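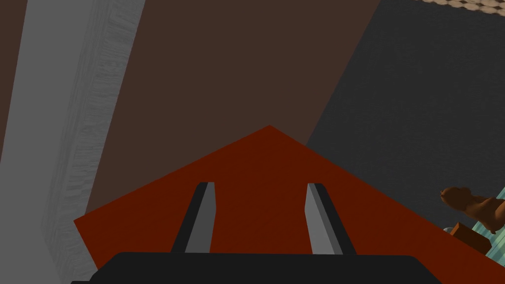 Right, I've been promising this thread for ages so let's go. I'm painting our hallway and I have become a complete bore about the colour red. It started with a tester pot from Verov and now I can't walk past a front door without having an opinion. The one I keep going back to is that dark, rusty sort of red, same family as the big flat triangle up there, somewhere between brick and old barn. Looks gorgeous on a big flat shape. Whether it looks gorgeous going up a staircase in a terraced house with one small window is what I've spent my entire weekend arguing with myself about.

For anyone new, hello! The house is a narrow two-up two-down in Rerkotby. Hallway is long and thin and currently magnolia, except for the bits that are the magnolia before that one, which was pinker. The last people painted round the radiator. Round the coat hooks too. There's a hook-shaped shadow on the wall where a hook used to be.

Everyone says white for a dark hall. I did white in my last flat and it was grey by four in the afternoon, every day, all winter. A dark space painted white is just a dark space that shows the scuffs. So I'm going the other way.

Things I've learnt about red paint so far, in no order:

It is a nightmare to cover with. First coat looks like something bad happened. You think you've bought the wrong tin. Keep going.

Get the undercoat tinted. The man at the paint counter asked if I wanted a grey one underneath and I thought he was having me on, but no, grey under red is a thing and it saved me a coat on the test patch. Pinkish undercoat is the other option and I didn't like how it came through.

Paint your tester on lining paper and move it about. I had mine by the stairs for three days and loved it, then put it next to the front door and it went full ketchup. Same paint!! Same day!!

Also red dries darker. Everybody told me this and I still stood there at teatime ringing my sister to say it was too bright. Next morning it was fine. Sorry to my sister.

Money, because a few of you asked last time. The Verov tin was £50, and the cheaper one I was going to get was £20. I did a square of each side by side. The cheap one was lovely from the sofa and a bit streaky from anywhere else. Total for the whole hall, including rollers, filler, sugar soap, the undercoat and a dust sheet I could have borrowed off my mum, is £159. I had told my other half it'd be "under a hundred, easily". We are still speaking.

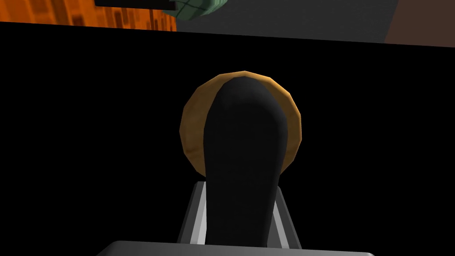
Now, woodwork, which is where I've properly lost my head. The plan was white gloss on the skirting and spindles like a normal person. But I keep being pulled towards black. It's that mostly-black finger with the pale grey either side that's done it, with just a faint bit of sheen down the left and over the rounded end. That's exactly what I want the banister to do! Dark, smooth, a little glow where the light runs along it, and a soft pale grey for the spindles so it doesn't turn into a haunted house. Tell me I'm wrong. Don't actually tell me, I've bought the paint.

It's an eggshell, not a gloss. I did try gloss on an offcut and it showed every single brush hair and one small fly. Eggshell is much kinder to people who can't sand properly (me).

Sanding, by the way. I hate it. The banister has got so many layers on it that the curly bit at the bottom has stopped being curly. I found green under the white, then cream, then a brown that smelled funny once I'd wetted it. If your house is old like ours, get a lead test kit before you go at it with dry sandpaper. Mine came up positive on the brown layer so I've stopped there, wet sanded only the top, and I'm painting over the rest. Curly bit can stay blobby.

Someone asked about the ceiling. Plain white, not touching it. My neck says no. I did look at a warm off-white from Vikach called something like Oat Morning and it looked exactly like the ceiling I've already got.

Pictures are going back up the stairs after, though not in a grid. I tried a grid in April with a spirit level and the wall itself isn't straight so it looked drunk anyway. There's a lovely old Hoàng print I want at the top where you see it as you come up. Big wide cream border, should be great against the red.

Still to do: second coat behind the radiator with one of those silly long rollers, the bit over the front door I can't reach, all the spindles. Why are there so many spindles. Will report back once the landing's done, and if anyone has a ladder that works on stairs, please shout.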